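About Us

Trurndale Shared Workshop
Home of the Grutau laundry arm

We are a small group building a robot arm that picks up clothes and puts them where they belong. The arm is called Grutau. We build it in a shared workshop in Trurndale, on a bench we rent by the month, and most of the smaller parts are made at home.
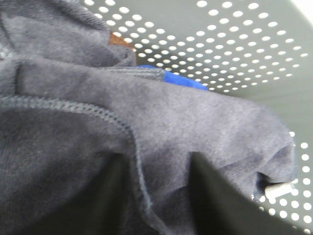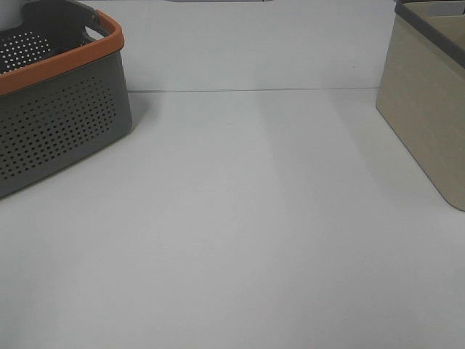
First picture: dark fleece in the gripper, at the perforated basket. Second picture: the work surface with the basket at left and the beige box at right.

How it started

Feng-yi Yu built the first version on a kitchen counter. It had one joint too few and could only reach things directly in front of it. Solveig Hägglund had the bench next to the laser cutter at the workshop and was working on a cable-driven wrist for something else. The two projects were put together in February, and the kitchen version was taken apart for its motors.

The name Grutau was written on the lid of the parts bin the motors went into. It stuck.

What we work on

Grutau handles one garment at a time. Clothes are harder than blocks or cups because they have no fixed shape. A sleeve can be under the rest of the shirt, or inside it. Fleece is thick and tends to come up in a lump, and thin T-shirts slide out from between the fingers. We have spent more time on the fingers than on any other part of the arm.

There are 2 fingers, flat on the inside. Earlier sets were curved and held socks well but let go of anything heavy. We are now on set 5. The fingers are printed at Solveig's house and fitted at the workshop, where the better drill press is.

A camera near the gripper gives us the close view, and another one watches the table. We check the two against each other when a grasp goes wrong. The close view shows the cloth and the fingers, but it doesn't tell you much about where the containers are, so the table view is needed as well.

The software runs on a secondhand desktop under the bench. It is split into three programs:

Rankin decides which part of the garment to go for.
Ekau moves the arm and stops it if a motor draws too much current.
The third one keeps the logs and has never been given a name.

The bench

We keep the work surface plain. White table, white backdrop, containers toward the back. Patterned tablecloths caused trouble for Rankin early on and we gave them up. The lights over the bench belong to the workshop and stay on whenever the building is open, so we plan around them.

Our clothes come from our own closets. Please don't bring us yours -- we have 400 recorded grasps to label already and no shelf space left. The next goal is 1000, labeled by hand, before we change the wrist again.

Who we are

Feng-yi Yu handles the arm, the motors and the wiring. Before this, Feng-yi repaired sewing machines, and still does when one comes in.

Solveig Hägglund handles the fingers, the wrist and most of Rankin. Solveig also keeps the parts list, and questions about screw sizes should go there first.

Other workshop members help out when something has to be lifted or when we need a second opinion on a bracket.

Plans and parts

Drawings for the fingers and the wrist can be copied from the folder at the workshop desk. The current wrist drawing is dated 17/06/2025. If yours is older, the cable guide is in the wrong place and will rub -- please take a new copy. We don't sell kits or finished arms.

Visiting

The bench is on the ground floor, past the wood shop. Ask at the desk and they will tell you if one of us is in. Stay behind the yellow tape while the arm is powered, and use the stop button on the bench post if it starts to drag something.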